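2022-01-04

Quick one, got to be out of the door in 15 minutes and hair still wet. Meant to write last night, fell asleep with the light on again.

Cupboard day. Finally. The top shelf has been annoying me since June, every time I reach for the tea something slides out. Half bags with pegs on, half bags with no pegs on, one jar with a label so faded I had to sniff it (cumin, old). Threw out the cumin. Threw out a packet of lentils that went off before we moved. Kept the fancy salt, will never use it.

Then the grains. Two bags left over from the Ritel in Bukedwood, the yellow one and the pale one, both a bit dusty at the bottom, and I can't stand that gritty mouthful you get in porridge. So sieve out, tray out, little steel cup for scooping. Yellow on the tray and spread out thin, pale in the sieve. Should of cleared the whole worktop first but was too impatient. I find it soothing, which is a bit sad. Radio on, tea going cold. 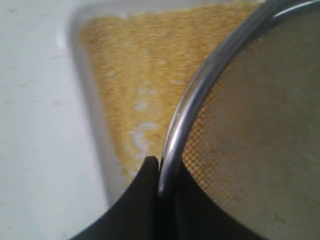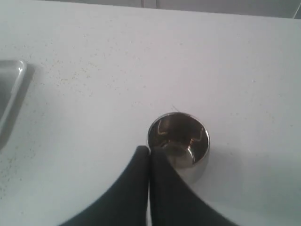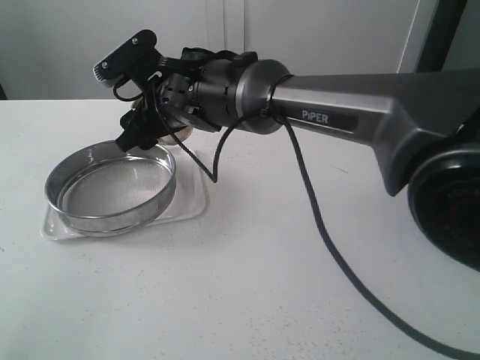
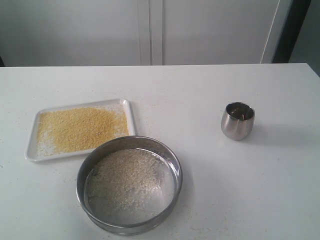
Anyway. Weighed out 200 g of the yellow for tonight, going to do it with onions and whatever's left of the squash. Rest of it into the tall jar if the lid will go on, otherwise back in the bag, peg, done. Wrote JAN on a bit of masking tape. The tape is hopeless and won't stick to glass, must get the proper labels from town.

Grains in the plughole, grains in my slipper. Swept up and found more an hour later under the toaster. Next time do it over a teatowel, I say this every time.

The Jultov kettle is making that clicking noise again. Don't want to buy another one, it's hardly had any use, will look for the receipt. It's in the drawer or it's in the other drawer.

Things still to do: bottom shelf, flour especially, there's one bag I'm frightened to open. Wipe the shelf where the treacle was. Ring the dentist. Post the parcel, I have walked past it in the hall for 2 weeks. Return the library books before they send another letter.

Coffee at Rind after if the parcel queue isn't awful. They've changed the cheese scones, smaller and dearer, but I'll have one. Then home on the 506 and straight on with the bottom shelf before I loose the will.

Slept badly by the way, wind all night, something banging out the back, gate I think. Need a bit of string for that too. Right, shoes, keys, parcel. PARCEL.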